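Home Guides Equipment Training Contact

Recording a Task with the Hand-Held Grippers

Senaldale Robotics Training Office
Revised 5/1/18

This guide applies to operators who record tasks by hand for later use in robot training. Operators must complete the Hetden orientation before using the equipment.

1. Place the tray and its contents on the table according to the task sheet.
2. Switch on both grippers and wait 17 seconds before moving either one.
3. Check that the marker on each device is clean and flat. Report a lifted corner to Jovita Bautista.
4. Open and close the fingers fully two times.
5. Start the recording. Move at a steady pace and keep the marker uncovered while the task is in progress.
6. Return the objects to their starting places and repeat. A complete set is 336 recordings.

If an object is dropped, finish the motion, stop the recording, and mark it "R" in the log. Do not delete it.

Related guides
Cleaning the Finger Pads
Naming and Storing Recordings
Remote Control of the Alwood Arm

Contact: Ludger Meinecke, Training Office | Back to top

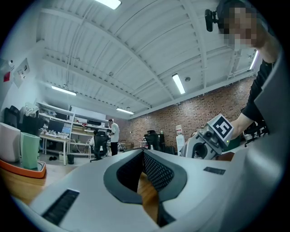

Operator reaching to the back of a gripper, with the tray on the table.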